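Introducing Automated Handling at an Existing Site: A How-To for Supervisors and Staff

Issued by Monden Workplace Services, 4 September 2025

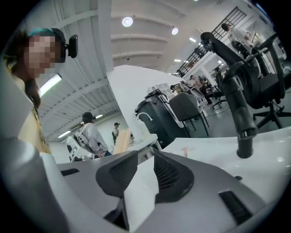

When should staff be told that part of their work will be automated?

Staff should be told before the equipment is ordered, and in any case before anyone outside the management team visits to measure the work area. At Monden, the notice goes to every shift on the same day, in writing, and names the tasks under review.

The guidance that follows applies to all sites where routine picking, sorting or packing is to be handed over to machines in whole or in part. It was first used at the Polville site, where 443 employees work across two buildings, and was revised in May after the first stage was complete.

Step 1. Write down the work as it is done now

Ask the people who do the job to describe it. Written procedures are often years out of date and leave out the small corrections that experienced staff make without thinking. At Polville, the procedure for returned goods ran to 12 lines. The version prepared with the returns team was four pages long, and most of the added material concerned damaged packaging.

Record the following for each task:
Who performs it, and on which shifts
What the person must lift, reach for or read
Which decisions the person makes alone
What happens when an item does not fit the usual pattern

Keep this record. It will be needed again in Steps 3 and 5.

Step 2. Decide what will remain with people

Mark each task as automated, shared or unchanged. A shared task is one in which a machine does the regular part and an employee handles exceptions. Shared tasks need the most attention. They can leave an employee with only the difficult cases, one after another, for a full shift. Where this is likely, rotate the position every two hours or combine it with other duties.

Do not mark a task as automated on the strength of a supplier's demonstration. Require a trial with the site's own goods. The Skimard sorting line was tested on 4,000 items from regular Polville stock, and 1,082 of them had to be finished by hand. The line was accepted only after the settings for soft packages had been changed and the trial repeated.

Step 3. Gather demonstrations from employees

Some systems learn a task from recordings of people performing it. Where this method is used, the employees who record demonstrations are doing skilled work and must be scheduled and paid for it. Recording is never to be added to a normal workload.

Before the first session:
Explain what is recorded, who will have access to it and how long it will be kept
Obtain written consent, and confirm that refusal has no effect on hours or grade
Adjust any worn or hand-held equipment to the individual
Set a break schedule and post it where everyone can see it

Recordings may not be used to measure an employee's speed or to support a disciplinary matter. This rule has no exceptions.

Step 4. Train before the changeover

Each employee whose job will change is entitled to paid training during regular hours. The Yadav course, which Monden has adopted at all sites, covers stopping and restarting equipment, clearing a blocked item, and reporting a fault. Supervisors attend the same sessions as their teams.

Allow time for practice with the equipment running at reduced speed. Employees who are uneasy about working near moving machinery should be given further sessions on request — a reason need not be stated.

Step 5. Review the new arrangement

Hold the first review four weeks after the changeover and the second at three months. Compare the present work with the record made in Step 1. Ask in particular about waiting time, noise, standing posture and contact with coworkers. At Polville, packers reported that they no longer spoke to anyone for long periods, and two stations were moved closer together as a result.

Changes in grade or pay that follow from a review take effect from the date of the changeover. Send the completed review form to the site office, and post a copy on the staff notice board within five working days.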